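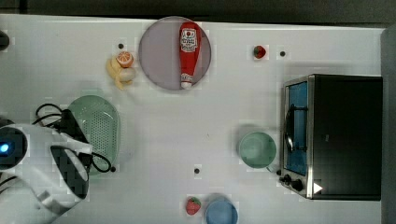
Hugo Langlois 来信说，过家家的厨房用具他一直主张少买，东西一多，孩子光顾着往外倒，倒完就走了；他家里现在只留一只盘子、一只碗和几样水果，其余的都送了人。

信里说的情况我们也见过。Turnstead 的玩具间开着的时候，架子上的厨房用具全部敞开放，一上午下来地上铺满了，真正拿来“做饭”的没几样。后来改成每次只上一桌，剩下的收在柜子里，隔一阵换一批。这一页把厨房这一类的东西做个整理，给要自己配一套的家长和老师参考。

登记册上厨房类现在一共173件，包括食物、餐具、锅具和小电器。登记册是2021年10月12日重新抄过的，旧的那本字迹已经看不清，有几样东西写着“同上”，翻到上一页也找不到同的是什么。

先说这一桌摆的东西。

盘子是浅浅的灰紫色，圆的，边上有一圈细细的深色。这种颜色放在白桌面上不抢眼，放什么在上面都看得清楚。我们试过印满花的盘子，小一点的孩子会去抠花纹，把菜忘了。

番茄酱瓶是红色的，白盖子，白标签，标签上有一只红番茄。调料瓶这一类我们原来不重视，觉得可有可无，后来发现孩子很爱拿。一顿饭可以没有主菜，不能没有人负责“挤酱”。两个孩子一起玩的时候，常常一个端盘子，一个管瓶子。如果只添一样东西，可以先添瓶子。

水果有香蕉、切开的橙子和草莓。橙子露着切面，一瓣一瓣看得出来。切开的水果和整个的水果玩法不太一样，整个的用来买卖、装篮，切开的直接就上盘子了。草莓小，最容易丢，沙发缝里、暖气片后面都找到过。

烤箱是一台黑色的小台式烤箱，前框是不锈钢的，玻璃门，竖着一根黑把手，还有两个黑旋钮。烤箱放在桌子的一侧，不要放在正中。放正中以后两边的孩子互相看不见，东西也递不过去。

碗有浅蓝色的。我们的碗颜色都偏淡，和盘子放在一起不至于太花。

关于这一桌的大小：桌面上东西和东西之间要留得出手的位置。摆得太密，袖子一带就倒一片。摆之前先把大件定下来，也就是烤箱和盘子，再放碗，最后放水果。水果不必排整齐，散着就行，孩子第一件事就是把它们挪走。
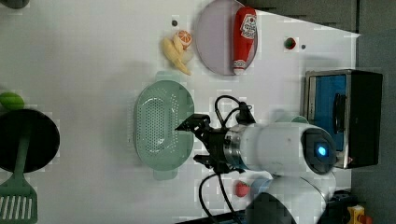 薄荷绿的沥水篮放在桌子中间，旁边是香蕉、橙子和盘子里的番茄酱瓶。

沥水篮是椭圆的，盆身上一排一排的小孔，两头各有一个短而扁的把手。它在架子上的时候很少有人碰，单独放到桌子中间以后，就成了大家围着用的东西。洗菜、装水果、倒扣过来当帽子、举起来看灯，都有。有个孩子拿它盛“汤”，盛了一上午，每次端过来都说小心烫。

有家长问过，用真的沥水篮行不行。行。家里厨房换下来的，没有裂口和毛边就可以拿来用。买的时候主要看两点，一是把手够不够宽，孩子的手能不能整个握住，二是孔边有没有没修干净的塑料刺，用指肚沿着孔摸一圈就知道了。金属的也有，掉在地上声音很大，楼下有人住的话再想想。

以下是几类东西的整理情况，按登记册的顺序。

食物类。水果最多，蔬菜其次，面包和蛋不多。可以切开再合上的那一种，用久了粘合处会松，两半对不上，我们就当成切好的食物继续用，不再配对。掉漆的单独挑出来，能补的补，不能补的不放回架子。仿真程度高的水果要跟三岁以下的孩子说清楚不能咬，说了也还是会咬，所以每次收桌以后都要洗。

餐具类。盘子、碗、杯子、勺子。Cheon 那一套淡色餐具买得早，当初一套里有5只盘子，现在都还在，边上有些划痕，不影响用。Plultby 的杯子把手断过，店里给换了，换来的颜色比原来深一点，放在一起能看出来。叉子我们只留圆头的，而且放得不多。

锅具类。平底锅、汤锅、沥水篮、锅铲。锅盖和锅常常分开，锅盖到最后总是比锅多。现在的办法是收的时候先找锅，再找盖，盖找不到也先入柜，写在纸条上，等大扫除的时候一起找。

小电器类。烤箱、搅拌机一类。这一类占地方，一桌只上一件，多了以后桌上没有地方放菜。带电线的，不管是玩具还是旧家电改的，电线一律剪掉，剪口包好。玻璃门的东西上桌之前检查一遍，看有没有裂纹。门的铰链每个月看一次，松了就拧紧，螺丝刀在柜子第二层。

调料瓶类。单独算一类，因为洗法不同。瓶盖要拧下来分开洗，分开晾，瓶身倒着晾一夜。盖子没干就拧上，过几天里面会有味道。真的调料瓶洗干净也能用，标签不用撕，孩子认得标签。

清洗的办法写得简单一点：塑料的用温水加一点洗洁精，泡一会儿，用软刷子刷，冲干净，摊在毛巾上晾。木头的不泡水，湿布擦，再用干布擦一遍。电器类只擦外面。沥水篮的孔里容易卡东西，彩泥最难弄，等彩泥完全干了以后用牙签捅，比湿的时候好捅得多。

收纳用的是 Ullus 的带盖箱子，大号装锅具和电器，小号装食物。箱子外面贴字条，字条写大一点。原来我们贴过画，画着一只锅，结果什么都往里放，后来改成写字，旁边再画一个小图，情况好一些。草莓、蒜头、鸡蛋这些小的装在拉链袋里再放进箱子，不然会沉到底下，每次都要把箱子翻过来倒。

换桌的时间没有固定，一般看孩子的反应。如果连着两次都没有人走近，就换。换的时候不必全换，留下盘子和一两样水果，把大件换掉，孩子进来一看还是认得的，但有新东西可以摸。上一桌是面包店，有秤和纸袋，纸袋用得很快，超过一半当天就破了。再上一桌是野餐，铺了格子布，布后来拿去做了窗帘，因为大家一坐上去就滑。

颜色方面有人提过意见，说我们的东西太素。素是素了一点。白桌子上放浅紫的盘子、薄荷绿的沥水篮，颜色鲜的就剩下水果和番茄酱瓶，孩子一眼先看到的是吃的。也有老师喜欢红红绿绿的一桌，那样配也没有问题，看桌子是什么颜色，深色桌子上放淡色的碗就很清楚，放深色的锅就不容易找。

桌子高度也补一句。站着玩的桌子，桌面到孩子的腰部比较合适，高了够不着对面，低了老弯着腰。我们没有给孩子放椅子。放过，椅子最后都变成了灶台、柜台和汽车，桌边反而挤不进去。想要椅子的，放在旁边靠墙，让他们自己去搬。

桌面每次收完都擦，先干擦一遍，把碎屑扫到手心里，再湿擦。白桌面容易显脏，铅笔印用橡皮擦，水彩笔印用湿布多擦几下，油性笔的印子目前还没有好办法，有知道的请写信告诉我们。

借用的事情。附近的幼儿班可以整桌借，一次借两周，登记的时候写清楚拿走了哪些，还的时候对一遍。少了一两样小的不用赔，找到了送回来就好。烤箱比较重，最好两个人来搬，不要抓着门把手提。

Hugo Langlois 信的后半段问，送出去的东西如果孩子又想要回来怎么办。我们的经验是先收起来，不急着送。装箱放在看不见的地方，过一阵没人提，再送。有提起来的，多半只是其中一样，拿出来还给他就行了，其余的照样可以送。

厨房类里还缺几样：圆头的勺子、小号的汤锅、带盖的糖罐。家里有闲置的可以带来，洗干净装袋，袋子上写个名字，放在门口的架子下层。旧毛绒玩具这次不收，柜子已经满了。

下一桌打算做早餐，面包、鸡蛋、果酱瓶，烤箱留着继续用。桌布还没定。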